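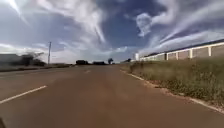 Leka Throw Trainer, 34 sessions in

Bought this in December for off-season javelin work. Paid 180. It's a short weighted shaft on a bungee, you clip the other end to a fence post or a rack and pull through your throwing motion. Club athlete, not elite, bad elbow.

Good stuff first. Grip cord is excellent, better than on my Prasura competition jav. Resistance comes on smooth, no jerk at the release point. My block leg is finaly doing something. Coach noticed before I did.

Not so good: the clip. Stiff as anything in cold weather, two hands and some swearing. And the bungee went fuzzy near the collar by session 20 or so. Replacement is 47 plus shipping, which stings. I put a Wevbridge cord on instead, fits fine, slightly heavier pull.

Instructions are one folded sheet. Tiny print. Skip it, watch somebody who throws.

Tried the Triltero version at a Saturday clinic. Cheaper feel, shaft too fat for my hand, but the clip is way better. Wish Leka would copy it.

Did it add distance? No idea yet, outdoor season hasnt started. Elbow feels OK after sessions and that was the main thing for me.

Four stars. Would be five with a decent clip.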